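I own one pale backpack and I've had to defend it ever since I bought it. "Cream? For *travel*?" said my friend Gizella Fodor, who packs for a fortnight in something the colour of a wet road. Fair enough, it does mark. Mine has gone a bit grey along the creases, and I've decided I like it that way (mostly!).

What I love is the zips. There's a long one that curves over the top, and the puller has a gold split ring and a little silver clasp on it, so my freezing fingers can find it on a platform in Palero at silly o'clock. I paid £58 for it in June and I'd pay it again. 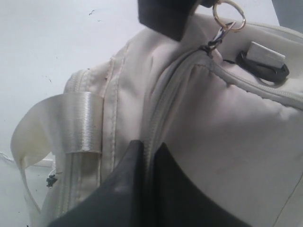
## And then there's the duffel

I wanted something for weekends, same colour, because apparently I don't learn. It's boxy, with two flat handles and a zipped pocket right across the front for tickets and lip balm. The lining is black – hooray – and I always tug it up out of the opening before I pack, then shake the crumbs out over the sink.

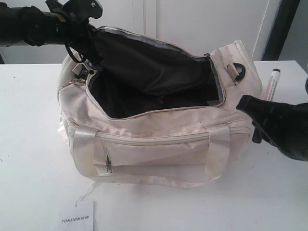

After that it's shoes at the bottom, jumpers rolled, washbag last. I can get 2 nights in there easily, or three if I wear the big coat on the train. As for the smudges, I go at them with a soft nailbrush and a drop of washing-up liquid, leave it 20 minutes and wipe it down with a damp cloth. Gizella says I should just buy a black one. She's coming to Pascual with me next month and has already asked if she can borrow the duffel.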